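Vivunis Two-Arm Bench Kit
Builder's Guide, Mustonen workshop edition
Revised 27 Feb 2023

Section 6. First sorting routine: soft goods

Complete Sections 4 (arm mounting) and 5 (homing and limits) before starting. The routine uses both arms, the wrist cameras and the fixed camera. It moves one soft item at a time from the tabletop to a bin.

Soft goods are a poor choice for checking accuracy. They are a good choice for checking grip, since a missed grasp does little harm to the item, the fingers or the bench. Do the accuracy check in 5.7 first if it was skipped.

6.1 Preparing the bench

1. Power down both arms at the supply, then wait for the indicators to go out.

2. Wipe the tabletop. A glossy finish is acceptable, but reflections from overhead lights may be picked up as part of an item. Turn off the nearest light strip if the detection outline in Cunora spreads past the edge of the cloth.

3. Place two open bins side by side at the far side of the table, within reach of both arms. Clear plastic bins work. Enter the rim height in Cunora under Bench > Bins.

4. Lay out the items with space between them. For baseball caps, start with the brim flat on the table and the crown up.

5. Route each arm cable so that it forms a free loop behind the shoulder joint. Move the arm by hand through its full travel and watch the loop. It must not tighten or catch on a bin.

CAUTION: Do not tape cables to the forearm. The elbow joint will pull the connector out of its socket.

6.2 Setting the grip

1. Power up. Open Cunora and load the profile soft_goods.

2. Set grip force to 78. The value is a raw register setting and has no unit. Hard items need the default profile.

3. Set the closing time to 2000 ms.

4. Jog the gripper to the first item. Stop with the fingers open on either side of a fold or seam.

5. Check the wrist view. Both fingertips should be visible, with the cloth between or just behind them. Blur during travel is normal. Blur with the arm at rest means that the camera bracket is loose (see 3.4).

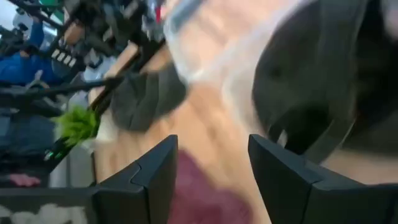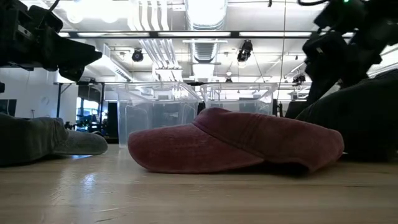
Wrist camera (first) and fixed camera (second), caps on the bench.

6. Close the gripper with the jog key. Lift by a small amount and hold. If the cloth slides, lower the arm, open the fingers and take a deeper fold. Raise the force only when a deeper fold does not help.

7. Save the position as grasp_1. Repeat for each item.

NOTE: On caps, the seam running up the crown gives the most reliable hold. The brim can be gripped from the side, but it tends to rotate in the fingers on the way up. Dark fabric in shadow may not be outlined at all. Raise the camera exposure one step and try again before moving the item.

6.3 Running the routine

1. Stand outside the reach line marked in Section 2. Keep the stop button within arm's length.

2. Select one arm. Leave the other parked clear of both bins.

3. Set travel speed to Low and press Run.

4. Watch the first transfer from start to finish. The arm should rise above the bin rim before it moves across. If it does not, press Stop and correct the rim height.

5. Repeat with the other arm.

6. Enable both arms only after each has completed its transfers alone. Cunora holds one arm back while the other is over a bin — this pause is expected and is not a fault.

CAUTION: The collision check covers the arms, the table and the bins. It does not cover people, lamps, hanging cords or anything else added to the bench after setup.

6.4 Faults

Error 1285: the gripper did not reach its target opening. Look for thread or lint at the base of the fingers. Clear it with the power off, then home the gripper.

Item dropped over the table: fold too shallow, or travel speed above Low.

Item hangs on the bin rim: add to the rim height and save.

Arm stops with no error shown: check the plug at the Barkside supply before changing anything in software. A half-seated plug can keep the indicator lit.

6.5 Shutting down

Park both arms, open the grippers and exit Cunora before switching off. Positions that have not been saved are lost. Regrease the finger slides every July, or after more than 2000 cycles if that comes first.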